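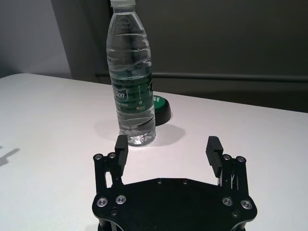

**Hywel Owen**
*Research Fellow in Packaging and Legibility, Situncombe*

## 4. The Label and the Curve

A flat label is designed by someone looking at a flat screen, approved by someone holding a flat printout, and then wrapped around a bottle, where it spends the rest of its working life. The Costigan inventory of small drinks packaging, on which this paper draws, holds 1,283 entries, and for most of them the only archived artwork is the flat one. We went looking for the bottles themselves. This was less glamorous than it sounds.

### 4.1 What survives the turn

The trouble begins with the brand name. Lettering large enough to be noticed is also large enough to go around the corner, and a reader standing in the wrong spot gets the tail of the word with no head. Figure 4, spread over three views in this section, concerns a clear water bottle with a green and white label. In the first view the big white letters come down to "zbon." A thirsty person will probably manage. A person filling in an inventory form will write "zbon" in the box marked Brand, and three of our coders did.

We asked 17 readers at Bornbridge to copy down whatever they could from each bottle without touching it. They were allowed to move their heads, and most treated this as a generous concession. The small print fared as small print does. Nearly everyone recorded that it existed, and several drew a wavy line to stand for it, which we coded as "text, present."

Raised characters molded into the plastic did worse still. They are clear on clear, they sit up by the neck, and they depend on a highlight falling in the right place. Two readers took them for part of the ribbing. We had done the same during the pilot in March and had to revise the form.
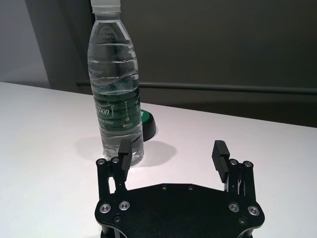 ### 4.2 Grooves, water and other competition

Designers tend to speak of the label as if it were alone. On a bottle of this type it shares the surface with horizontal ribs and wavy grooves, each with its own bright streak, and with a body of water that passes the light along. In Figure 4 the shiniest parts of the bottle say nothing whatever. Readers looked at them anyway, and one praised the "pattern" at some length before mentioning that there was a label.

Color held up better than words. Green was reported by all 17 readers, including the one who reported nothing else. The Dustirico guidelines, which we otherwise found hard going, advise choosing the label color as though the lettering will be lost. From farther back, as in the last view of Figure 4, that seems sound: a stylized white word can still be found on the dark green, though the rest of the lettering has gone to a blur.

We scored each view out of 100 for recoverable text. No bottle scored 100 from any one position, and we no longer expect to meet one that does.

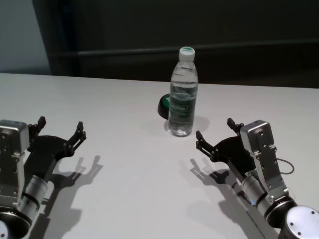
Sioned Howells objected, in her comments on the draft, that people pick bottles up and turn them, and that a score taken from a fixed position punishes the package for the laziness of the method. We accept the first half. The second is harder to settle, as shoppers at a shelf are also fairly lazy, and the form does not have a box for it. Scores with turning allowed are given in Section 5, where the small print recovers somewhat and the molded characters do not.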